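# About Ustell

Hi, and thanks for clicking through to the page most people skip! I'm the owner of Ustell, a little herbal steam and aromatherapy place at 2598 Roso Street, and on most days I'm also the person who answers the phone, fills the kettles and folds the towels. If you've called and heard something bubbling behind me, that was the eucalyptus.

I didn't set out to run a steam room. I worked in a dental office for years, at the front desk, and I had the kind of sinuses that made me miserable from the first cold snap until late spring. A coworker gave me a coupon for a herbal steam session at a spa out of town and I went mostly because it was about to expire. I sat there with a wet cloth on my head, breathing in thyme and something lemony I couldn't place, and I slept that night like I hadn't in months. I went back the next week, and then I started reading, and then my kitchen filled up with jars.

The jars got out of hand. I took a course in essential oils, then a longer one in spa hygiene and client care (dry stuff, but I still have the binder and I still open it), and in February, after a winter of treating friends in a spare bedroom with a very unhappy smoke alarm, I signed the lease.

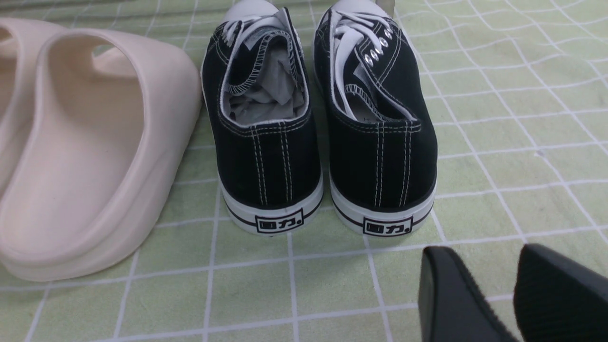
We have three rooms now. Two are for steam and one is for aroma sessions, where you lie down under a blanket and I work with warm compresses and whichever oils we picked out together. A steam session runs 18 minutes. People always ask if they can go longer, and the answer is no, sorry, not even if you ask nicely! You can book a second one on another day and I'll be very happy to see you.

The blends are mixed in house, and there are four of them at the moment:

- **Ikska** - pine, juniper and a bit of rosemary. Our strongest smelling one, and the one I'd pick on a gray morning.
- **Đồng** - lemongrass and ginger, bright and warm. This is the best seller by a mile.
- **Plain Lavender** - it's lavender. I tried giving it a fancier name and everyone kept calling it the lavender one.
- **The Quiet One** - chamomile with very little else, for people who find the others too much.

I'm careful about what I promise. Steam and nice smells feel wonderful, and I think an hour lying down with your phone in another room does most people some good, but I'm not a doctor and I don't treat illnesses. If you're pregnant, have asthma or heart trouble, or take something for your blood pressure, please talk with your doctor before you book. Tell me about allergies too, even the odd little ones. I'd much rather swap an oil than have you itching all the way home.
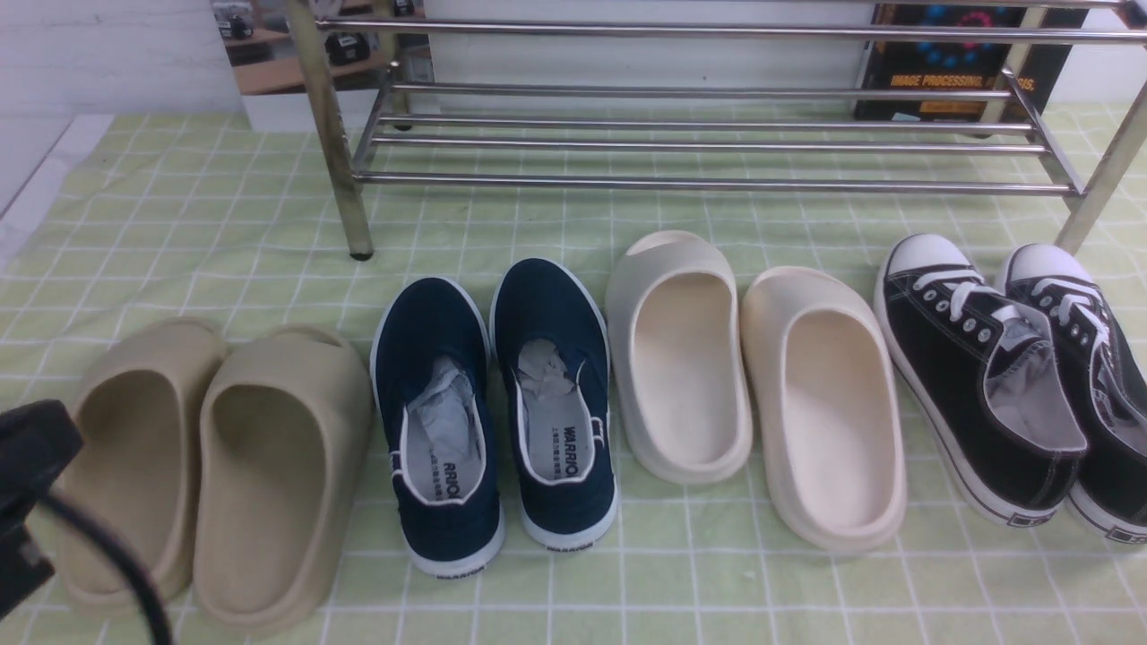

**Four pairs of shoes and slides by a low metal rack**

I get asked a lot whether we're going to grow, add facials, do hair, put in a café. I like the size we are. I know most of my regulars by which blend they want, and I can change the water, air out a room and make tea between bookings without running. What I would like is a better boiler (the one we have makes a knocking sound when it starts up, please don't be alarmed) and a few more evening hours, and I'm working on both.

A few practical things, as long as you're here. Come a little early on your first visit so we can go over your health form and sniff some jars. Drink some water beforehand and don't come on a full stomach. Leave the good jewelry at home, steam isn't kind to it. We have robes and towels in all sizes, and if you'd like to bring your own robe, go ahead - plenty of people do.

Booking is by phone or through the form on the contact page. I don't check messages during sessions, so give me until the end of the day and I'll get back to you.

*Page updated Thursday, March 8, 2018*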